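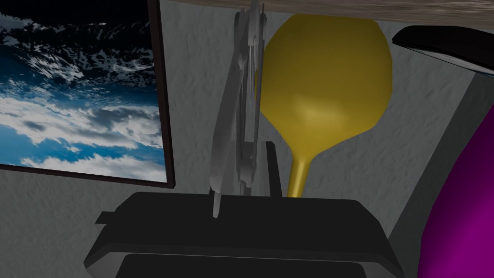
Onico sammelt jetzt auch im Simulator: 243 neue Greifbeispiele für Plesaver

Drurncombe, 12. Juni 2020. Ich gebe zu, ich habe mich auf diese Meldung richtig gefreut! Seit dem Frühjahr füttern wir bei Onico unser Lernsystem Plesaver mit Vorführungen aus simulierten Räumen, und der erste Satz ist fertig: 243 Durchläufe, verteilt auf 12 Räume. Gesteuert wird jeder davon von Hand (ja, auch die misslungenen, die heben wir nämlich auf und kennzeichnen sie).

Die Räume baut unser Partner Csizmadia. Mal hängt ein Bild an der Wand, mal steht etwas Knallgelbes hinter dem Greifer, und nach jedem Durchlauf würfeln wir die Positionen neu. Ein Beispiel dauert bei mir etwa 20 Sekunden, wenn ich ausgeschlafen bin.

Im November kommen 27 weitere Räume dazu, dann auch mit Schubladen und Türen. Forschungsgruppen, die den ersten Satz ausprobieren möchten, schreiben bitte an unsere Pressestelle in Drurncombe, ich leite das gern weiter.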